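A thread, for anyone who has small people to feed and no patience for a melon baller. I am putting fruit on sticks this afternoon and you are all coming with me.

1/ Background: it's our street's end of summer do and I said "oh I'll bring something easy". Everyone else on the list had put crisps. There were so many crisps. So I wrote fruit skewers, felt very smug for the length of one evening, and then had to go and buy the fruit.

2/ The shopping was cherry tomatoes (red ones and the yellowy orange ones), a net of little mandarins and a few other round orange bits and pieces. Yes I know tomatoes on a fruit stick is going to start something. They ARE fruit. They're sweet in September and they don't go brown, which is more than I can say for a banana.

3/ I need 20 sticks. I have done the sum on the back of an envelope and I refuse to do it again. If more children turn up they can have crisps.

4/ Sticks are the plain thin ones from the back of the drawer, left over from a Bralura barbecue set that rusted two winters ago. The tongs went in the bin, the sticks live on. I soak them for a bit even when nothing's being grilled - no idea if it helps, my mum did it.

5/ Method, if you can call it that. Start with whatever is firmest, push from the stalk end, and turn the fruit while you push. Don't shove. Shoving is how you get tomato pips down a clean top.

6/ Leave a good bit of bare stick at one end for holding. I forgot this last year and every child ended up with a fistful of juice.

7/ Mandarins go on whole with the peel still on. I can hear you all typing. I've tried segments and they split and slide about and look sad by teatime. Whole ones look cheerful, and whoever gets the stick pulls it off and peels it. Part snack, part activity!

8/ Right, fruit on the table, sun coming in, tablecloth on:

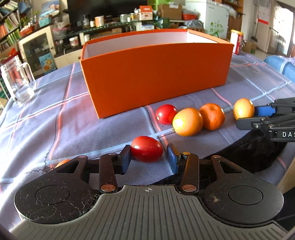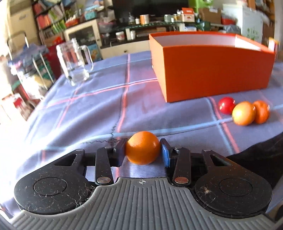 9/ Someone has already messaged about the order. There isn't really one. I like a red tomato next to a bigger yellowy orange one and then a mandarin, so it goes up through the sunset colours, but do what you like. Two mandarins in a row gets heavy and the stick starts to bend.

10/ The checked cloth: I bought it from Vastetti years ago and it has never once lain flat. I iron it, I put it down, I turn round and it's wrinkled again. I've stopped minding. It washes well and I'm fond of the pinky stripes.

11/ For carrying them there, use a box with stiff sides. I've gone on about this before but a plate with foil over it is no good in a car, everything rolls. Lay the sticks all the same way, then a sheet of kitchen paper, then the next lot on top. Lid on only at the last minute or it gets sweaty in there.

12/ Also a damp cloth to hand the whole time. Peel oil gets on everything and then you rub your eye.

13/ Replies are asking about grapes. No grapes from me this time, there are toddlers coming and I don't want to stand there halving them all. Same goes for the small tomatoes, by the way - under fives get theirs off the stick and cut lengthways into quarters, and an adult holds on to the pointy bit.

14/ Snip the sharp tips off with kitchen scissors once everything's threaded. Do it over the bin, they ping.

15/ If you want a dip, plain yoghurt with a spoon of honey and some orange zest is lovely with the mandarins and frankly odd with the tomatoes. Salt for the tomatoes. Two bowls, label them, children will still mix them up.

16/ Kettle's on. I've eaten more tomatoes than I've threaded and I may have to go back to the shop before it shuts at six. Tell me what you put on yours, and if anyone says pineapple please also say how you stop it dripping through the box.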